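3.2 Manual reference task

The Zaddale wiper is a two-axis carriage built in the shared workshop at Hondthorpe, mostly from parts left over from the Nillitz plotter. It is meant to clean one glass door panel without a person standing at it. Before the path planner was written, the same job was done by hand and divided into steps, so that each step could be given to the machine or left out.

Three steps were kept: fetching the cloth, spraying, and wiping (Figure 3). The hand task uses both arms for most of its length. The carriage has one arm, and the door must therefore be clamped before a run starts. Spray volume is fixed in the present build — the pump has no feedback — and the stroke is limited to 500 mm.

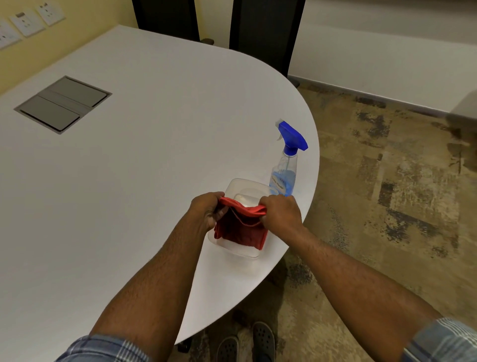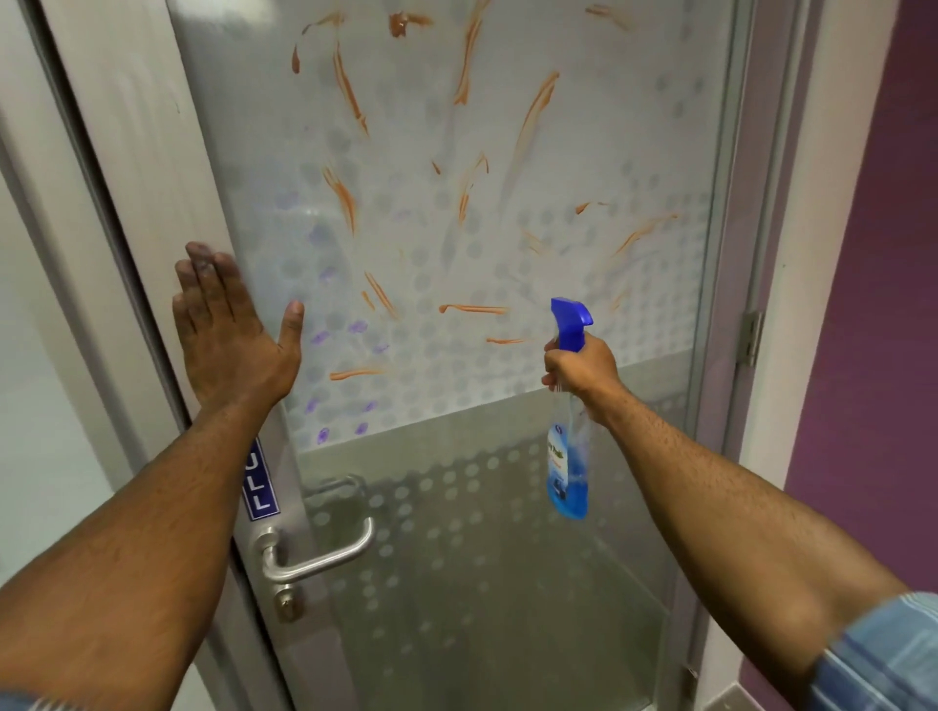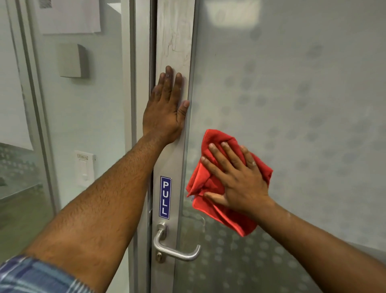

Author: workshop build group, Hondthorpe
Last updated: Sep 7, 2021

Figure 3. Steps of the hand task. First: red cloth held over a clear container. Second: spray bottle in front of the marked glass. Third: cloth pressed to the panel with the right hand, left hand on the stile.

The bracing hand in the third step has no counterpart on the carriage. The clamp added in April takes its place, and its stiffness is treated in Section 3.3.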